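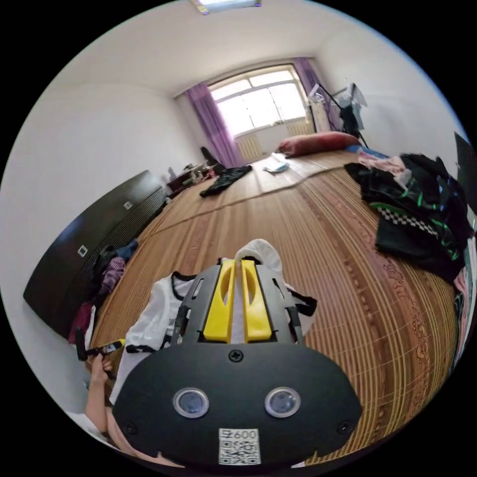
Tips for comparing hand grippers on household laundry

If you're trying out more than one gripper on clothes at home, the best advice I can give is to do your comparing on a real bed with real laundry. I spent most of April testing on a bare tabletop in Tuvthorpe and learned very little — cloth slides differently on a table, and I kept tidying it up between tries without noticing I was doing it.

My two candidates were the Funamlow, with long slotted fingers, and the Lorico, with short padded ones. I gave each of them 200 picks. By the end I had a notebook full of scribbles and a great fondness for plain cotton T-shirts, which forgive nearly everything.

A woven sleeping mat makes a lovely work surface, by the way. It's firmer than a quilt, so the fingertips don't sink in and come up with a pinch of bedding as well as the shirt. Come in low and almost flat, let the cloth bunch a little, and then close. If you dive straight down you'll mostly be pressing the shirt into the mat.

Leave the heap as a heap! I know it's tempting to spread everything out first, but a gripper that can only manage one neat shirt isn't going to be much help on laundry day. Start with a light-colored piece, then move on to the dark ones. Black on black is hard on any camera, and you'll want to know early on how bad it gets.

Mind the window too. With daylight pouring in, my camera would darken everything near the bed just when I needed to see the hem. Working with my back to the glass helped a good deal, and so did drawing the curtains halfway.

Henok Woldemariam wrote in after my last page to ask about controllers. I've used 2, and for this sort of job I still like the older Tilahun, mostly for its slow, gentle squeeze. The newer one is quicker but it snatches, and thin fabric just shoots out from between the fingers.

Write down the misses as well as the catches, with a word or two about the fabric. My own favorite for mixed laundry is the Funamlow, though I go back to the Lorico for socks.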